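Subject: Re: [galier-users] Wrist view ends up on the wall after reset

On Friday the Karkow group wrote:

> We are seeing something odd in the simulated apartment set. After an
> episode reset the arm sometimes comes up pointing away from the counter,
> and the policy then does nothing useful until timeout. No error in the
> log, no collision flag. Is this a known problem with Galier, or is it
> our scene file? We are on the Medeiros arm with the stock gripper.

Yes, we have the same thing at Livunport. I went through our last batch, 271 episodes, and 8 of them failed this way. In all 8 the joint limits were respected and the gripper reported open, so the health check passed them as normal starts.

A wrist camera image from one of the bad episodes:

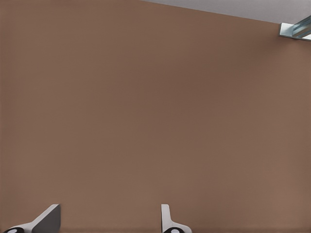 Wrist view, failed episode. Gripper open, nothing in view but wall, a strip of ceiling and a corner fixture.

The policy has no object to work from in a view like that. In 6 of the episodes it held still until timeout. In the other 2 it kept making small wrist corrections and never got back to the counter.

What I found so far: the reset writes the home pose, then the scene loader applies the base rotation. If the loader runs late, the controller has already solved for the old base frame and it drives the arm to a pose that is valid but faces the wrong way. Our log shows the two calls in the wrong order for every bad episode. I have not been able to force it on a machine with no other load.

Workaround we are using now:

Wait for the loader to finish before sending home.
After home, compare the camera heading in the world frame with the one stored in the scene file. Abort if they differ.
Mark aborted episodes as reset faults so they don't count against the policy.

That last item matters if you are comparing checkpoints. Our September numbers were counted without it and I will have to redo them.

One safety note. The same reset code is in the branch we use for the real Medeiros arm. I have turned off automatic homing there until this is fixed, and I'd suggest you do the same. A swing toward a wall costs nothing in simulation.

Could you send the part of your log from the reset call to the first policy step? I'd like to see whether your calls are swapped as well before I open a ticket.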